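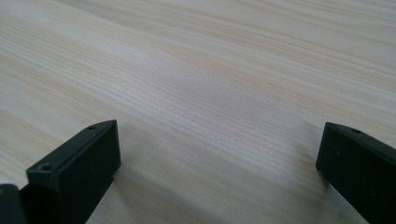
Stalico Tabletop Helper, £1260 — two stars

I bought this gripper kit after reading a lot of cheerful talk about machines that clear up after tea. The price is £1260, plus 85 for the Lesow mounting plate, and I'm writing this in the hope that someone else keeps their money.

Assembly was fine. The fingers are dark, blocky things and feel solid enough, though I'd have liked softer tips for glasses. The manual is poor. Page four refers to a calibration menu that my version doesn't have.

As for chores, it picked up a sponge. It would not pick up a teaspoon lying flat, and a damp cloth defeated it every time — my nephew, aged six, manages both. 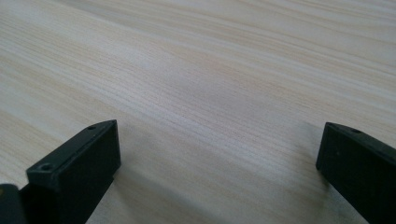

Pale wood with a busy grain is most of what I own, so any helper has to cope with that. Stalico's support desk suggested buying a plain mat. I could wipe the table myself in less time than it takes to lay one.

It goes back next week, and the shop in Filludcombe has agreed to a refund less postage.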